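Hernen Parts Room: Bins and Benches

Gallery page 23. The blue-gray metal bin, on the bench.
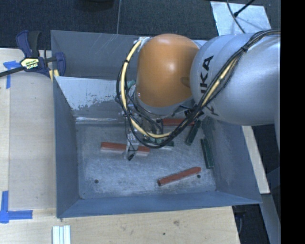 Tully, August

Open rectangular bin, painted metal, on a light wooden tabletop. The sides slope, and there are thin scratches in the paint on the rear wall.

The panel set at an angle inside has more wear than the walls do. Its pale upper surface has gone to darker gray in speckled patches, and the edge where it meets the floor is shiny.

About the bins

We bought our first metal bins from Jarnus when the parts room moved to Tully. Before that everything was kept in cardboard, which was fine for gaskets and not much else. Cardboard gives out at the corners once you start putting castings in it, and it soaks up oil. The metal ones cost us 249 each with the paint already on. We thought that was high, but we have not had to throw one out.

Sloping sides are what we ask for now when we order. Small parts slide toward the bottom and you can get your fingers under them. With straight-sided bins the last few washers end up in the corner and someone has to tip the whole thing over on the bench to get them out — usually onto the floor.

Bins get labeled on the shelf and never on the bin itself. We tried stickers and they left glue behind that picked up dirt.

Care

Wipe out with a dry rag between jobs. For oil, use warm water and dish soap, then dry right away, especially along the bottom seams. Please don't use the wire brush on painted surfaces.

Light scratches are left alone. If bare metal shows over a large area, put the bin on the repair shelf and we will sand and repaint it. We use 600 grit before the last coat. The blue-gray is mixed for us at the Eton store and it does not match the older cans exactly, so a repainted bin can look a little darker than the one beside it.

Benches

The bench tops are wood and we mean to keep them that way. Set the bins down flat — dragging them leaves marks that take a lot of sanding to get out. The tops get oiled twice a year, once in spring and again in August, and they need a full night before anything goes back on them.

Next gallery page: shelf racks and drawer units.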